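4. 공유 작업 공간에서의 탁상형 로봇 팔 운용 규칙

4.1 규칙의 범위와 용어

본 절에서는 연구실 안에서 탁상형 로봇 팔을 사용하여 물체 조작 작업을 기록할 때 지켜야 하는 규칙을 서술한다. 산업용 로봇의 안전에 대해서는 이미 여러 표준이 존재하지만, 이러한 표준은 대부분 울타리가 있는 셀이나 정해진 경로를 반복하는 설비를 중심으로 쓰여 있다. 대학의 연구실에서는 사정이 다르다. 같은 책상 위에서 오전에는 장난감을 옮기고 오후에는 천을 접으며, 작업자가 하루에 여러 번 팔의 도달 범위 안으로 손을 넣는다. 우리는 이러한 환경에 맞는 규칙이 별도로 필요하다고 판단하였다.

규칙의 초안은 Flurton 연구실에서 작성하였고, 이후 Benmoussa 연구실의 운용 경험을 반영하여 수정하였다. 두 연구실은 서로 다른 팔을 사용하고 있으므로, 규칙은 특정한 제조사의 기능에 의존하지 않도록 썼다. 본문에서 이 규칙 전체를 Dallito 규칙이라고 부른다. 규칙은 모두 45개의 항목으로 되어 있으나, 여기서는 물체의 배치, 작업면, 바닥과 배선, 정지 절차, 기록에 관한 것만을 다룬다. 소프트웨어의 접근 권한에 관한 항목은 부록에 있다.

용어는 다음과 같이 사용한다. "작업면"은 로봇이 물체를 집거나 놓는 것이 허용되는 평면을 말한다. "공급 용기"는 아직 작업에 사용되지 않은 물체를 담아 두는 상자이다. "목표 영역"은 물체를 집거나 놓을 위치를 나타내기 위하여 작업면 위에 표시한 부분이다. "회차"는 시작 신호부터 종료 신호까지의 한 번의 작업을 뜻한다. "운용자"는 정지 장치에 대한 책임을 가지는 사람이며, "보조자"는 물체를 배치하는 사람이다. 한 사람이 두 역할을 동시에 맡는 것은 4.5절의 조건을 만족할 때만 허용된다.

규칙의 문장은 의무와 권고의 두 단계로 구분하였다. 의무는 "하여야 한다"로 끝나고, 권고는 "하는 것이 좋다"로 끝난다. 초안에서는 세 번째 단계로 "가능하면"이라는 표현이 있었으나, 운용자마다 다르게 해석하였기 때문에 삭제하였다.

4.2 작업면에 대한 규칙

작업면은 단색이며 무늬가 없는 천 또는 판으로 덮어야 한다. 천을 사용하는 경우에는 네 변을 책상의 아래쪽에 고정하여야 한다. 고정하지 않은 천은 그리퍼가 표면에 닿을 때 같이 끌려가며, 이 경우 천 위에 놓인 모든 물체의 위치가 변한다. 초기의 운용에서 우리는 이 문제를 가볍게 보았다. 위치의 변화는 몇 밀리미터에 불과하였으나, 회차가 반복되면 변화가 누적되어 목표 영역이 처음의 좌표에서 벗어났다.

목표 영역은 작업면과 색이 분명하게 다른 카드로 표시하는 것이 좋다. 테이프로 선을 그리는 방법도 시험하였지만, 테이프의 끝이 들뜨면 작은 물체가 걸리는 일이 있었다. 카드를 사용할 때에는 카드의 뒷면을 작업면에 고정하고, 회차를 시작하기 전에 카드의 모서리가 기준점과 일치하는지 확인하여야 한다.

목표 영역을 팔의 최대 도달 거리에 두는 것은 피하여야 한다. 팔이 완전히 펴진 자세에서는 관절의 여유가 적고, 작은 목표 변화에도 관절이 크게 움직일 수 있다. Wegener는 초안의 검토에서 이 조항에 수치를 넣을 것을 제안하였다. 그러나 팔의 길이가 연구실마다 다르므로 우리는 절대적인 거리 대신에, 목표 영역의 네 모서리에서 그리퍼가 수직 자세를 유지할 수 있는지를 기준으로 하였다. 이 확인은 책상이나 팔의 위치를 바꿀 때마다 다시 하여야 한다.

4.3 물체와 공급 용기에 대한 규칙

물체의 집합은 프로젝트의 시작 시점에 목록으로 확정하여야 한다. 목록에는 물체의 이름, 무게, 가장 긴 변의 길이, 재질의 분류(단단함, 변형 가능, 천)를 기입한다. 목록에 없는 물체가 공급 용기에 들어간 채로 회차를 기록한 경우에는, 그 회차에 표시를 하고 분석에서 따로 취급하여야 한다. Tenik 데이터 집합의 정리 과정에서 우리는 모두 3906개의 회차를 검토하였으며, 이 중 68개에서 목록에 없는 물체를 발견하였다. 대부분은 이전의 프로젝트에서 남은 물체였다.

공급 용기는 팔의 받침과 닿지 않는 위치에 두어야 하며, 용기의 벽은 그리퍼가 비스듬히 들어갈 때 손목과 부딪히지 않는 높이여야 한다. 용기를 팔 가까이에 두면 이동 거리가 짧아져 회차의 시간이 줄어드는 장점이 있다. 그러나 이 경우 팔꿈치가 접히는 각도가 커지며, 벽과 손목 사이의 간격을 반드시 시험 동작으로 확인하여야 한다.

용기 안의 물체는 일부러 정렬하지 않는 것이 좋다. 정렬된 상태에서 기록한 데이터로 학습한 정책은 물체가 겹친 상태에서 성능이 낮아지는 경향이 있었다. 다만 천으로 된 물체에 대해서는 예외를 둔다. 넓은 천이 다른 물체의 위를 덮고 있으면, 그 아래의 물체가 남아 있는지를 사람도 카메라도 알 수 없다. 따라서 회차와 회차 사이에 보조자는 천을 한 번 들어 아래를 확인하고, 다시 놓은 다음 손을 완전히 빼고 나서 운용자에게 말로 알려야 한다. 손짓만으로 알리는 것은 허용되지 않는다.

구르는 물체, 특히 공 모양의 물체는 작업면의 가장자리에 가까운 목표 영역에 사용하지 않아야 한다. 바닥에 떨어진 공을 줍기 위하여 사람이 무의식적으로 팔의 아래로 몸을 숙이는 행동이 반복적으로 관찰되었다. 이 행동은 우리가 기록한 위험 사례 중에서 가장 흔한 것이었다. 규칙에서는 떨어진 물체를 회차가 끝날 때까지 그대로 두도록 정하고 있다.

4.4 작업 중의 배치와 바닥

그림 3은 규칙을 적용하는 작업대에서 조작을 기록하는 장면이다. 그리퍼는 노란색 사각 카드의 오른쪽 가장자리에 모인 빨간색과 흰색의 작은 장난감 부품 위에 있으며, 회색 공급 용기는 팔의 오른쪽에 놓여 있다. 용기의 오른쪽 절반을 덮은 크림색 천은 4.3절에서 말한 예외의 대상이다. 또한 작업대 옆의 바닥에 검은색 케이블이 지나가는 점에 주의할 필요가 있다. 이 부분은 아래에서 설명하는 배선 조항에 따라 점검하여야 하는 구역에 해당한다.

그림 3. 진한 녹색 천을 덮은 작업대에서의 조작. 노란색 카드와 공급 용기의 상대적인 위치를 나타낸다.

바닥의 배선에 대해서는 다음과 같이 정한다. 사람이 지나가는 통로를 가로지르는 케이블은 덮개로 덮거나 바닥에 고정하여야 한다. 두 작업대 사이의 공간은, 비록 좁더라도, 통로로 취급한다. 초안에서는 이 공간을 통로에서 제외하였으나, Crăciun이 수행한 관찰에서 보조자가 의자를 이 공간으로 밀어 넣고 다시 꺼내는 동작이 많다는 것을 알게 되어 수정하였다. 의자의 바퀴가 케이블을 밟으면 커넥터에 힘이 가해지고, 이 힘은 통신의 순간적인 끊김으로 나타날 수 있다. 종이와 같이 미끄러지기 쉬운 것은 발견하는 즉시 치우는 것이 좋지만, 팔의 도달 범위 아래에 있는 경우에는 팔을 정지한 뒤에 치워야 한다.
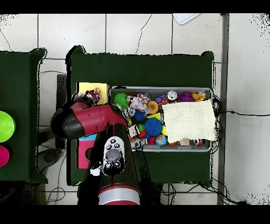 4.5 정지 절차와 역할의 분담

운용자는 회차가 진행되는 동안 정지 장치에 손이 닿는 위치에 있어야 한다. 팔에 달린 조작 버튼은 정지 장치로 인정하지 않는다. 팔이 움직이는 중에 그 버튼을 누르려면 움직이는 부분에 손을 가까이 가져가야 하기 때문이다. 정지 장치는 팔의 도달 범위 바깥에 따로 설치하고, 매일 첫 회차의 전에 한 번 시험하여야 한다.

정지한 다음의 재개는 정지보다 더 엄격하게 다룬다. 누가 정지하였는지에 관계없이, 재개는 운용자만이 할 수 있다. 재개하기 전에 운용자는 그리퍼가 물체를 잡고 있는지를 확인하고, 잡고 있는 경우에는 물체를 작업면에 내려놓은 다음에 회차를 종료한다. 중간에서 이어서 기록하는 것은 허용하지 않는다.

한 사람이 운용자와 보조자를 겸하는 것은 다음의 조건을 모두 만족할 때 가능하다. 첫째, 물체를 배치하는 동안 팔의 구동 전원이 차단되어 있어야 한다. 둘째, 전원의 상태를 배치하는 자리에서 눈으로 볼 수 있어야 한다. 두 연구실에서 혼자 운용한 회차는 325개이며, 모두 위의 조건에서 기록하였다.

4.6 기록과 규칙의 수정

각 회차의 기록에는 운용자의 이름, 물체 목록의 판 번호, 작업면의 종류, 그리고 정지의 유무를 포함하여야 한다. 실패한 회차를 삭제하여서는 안 된다. 삭제하면 나중에 어떤 배치가 실패를 많이 일으켰는지 조사할 수 없게 된다. 실패의 원인은 자유로운 문장으로 쓰되, 한 문장을 넘지 않는 것이 좋다. 긴 설명을 요구하였던 시기에는 운용자들이 기입 자체를 뒤로 미루는 경향이 있었다.

규칙의 수정은 두 연구실 중 어느 쪽에서도 제안할 수 있다. 제안에는 그 제안의 계기가 된 회차의 번호를 첨부하여야 한다. 7월에 받은 제안 중에는 작업면의 색을 하나로 통일하자는 것이 있었으나, 색의 다양성이 학습에 도움이 될 가능성이 있어 채택하지 않았다. 한편 공급 용기를 작업면에 고정하자는 제안은 현재 검토하고 있다. 고정하면 그리퍼가 벽에 닿을 때 용기가 밀리지 않지만, 팔과 용기 사이에 손이 들어갔을 때 용기가 비켜나지 않는다는 단점이 있다. 이 문제에 대해서는 두 연구실의 의견이 아직 일치하지 않으며, 그때까지는 고정 여부를 회차의 기록에 적는 것으로 정하였다.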